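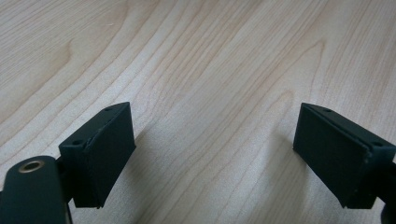
4.2 Então, já dá para deixar a máquina arrumar a mesa?

Eu entrei neste projeto achando que a parte difícil seria pegar as coisas. A Nuala Phelan apostava no contrário, e ganhou: o que mais nos tomou tempo foi o antes, aquele momento em que a garra está aberta, parada sobre o tampo, e o programa precisa decidir onde descer. Uma pessoa nem percebe que faz isso (eu, pelo menos, nunca tinha percebido).

Figura 3. Dedos da garra abertos sobre o tampo de madeira clara, sem nada entre eles. Nota-se o desenho dos veios e a sombra suave de cada dedo.

Olhem bem os veios na Figura 3. Para nós é só madeira bonita, mas a primeira versão do Podanlow, o nosso módulo de percepção, adorava confundir uma curva mais escura com a borda de um guardanapo ou com um barbante! Fizemos 200 tentativas com tampo liso e outras 200 com tampo veiado, e foi no segundo grupo que apareceram quase todas as descidas em falso. As sombras dos próprios dedos também atrapalhavam, principalmente com luz vinda de cima, que é justamente a luz de quase toda cozinha que eu conheço.

A solução foi meio caseira. O Ionuț Mihăilă sugeriu guardar 600 imagens da superfície vazia, com a garra em alturas diferentes, e treinar o Podanlow para responder "aqui não tem nada" com a mesma segurança com que responde "aqui tem uma colher". Parece bobo, eu sei, mas melhorou tanto que refizemos a bateria inteira só para ter certeza de que não era erro de contagem. Depois disso chegamos a 2000 imagens e o ganho adicional foi pequeno; a curva está no apêndice.

Nas tarefas de verdade o quadro é misto. Recolher talheres e empilhar potes rígidos já funciona num ritmo que eu aceitaria em casa, com paciência. Dobrar pano de prato, não. Limpar migalhas, menos ainda: os dedos têm faces planas e largas, ótimas para apertar um pote, péssimas para qualquer coisa fina encostada na mesa. Testamos três maneiras de raspar o objeto até a beirada antes de pegar e só uma, a mais lenta, entrou na versão final.

Ainda não sei dizer quanto disso vale para tampos de pedra ou vidro, onde o reflexo deve trazer problemas próprios. Os ensaios com essas superfícies começam em novembro, e o protocolo está descrito na seção 5.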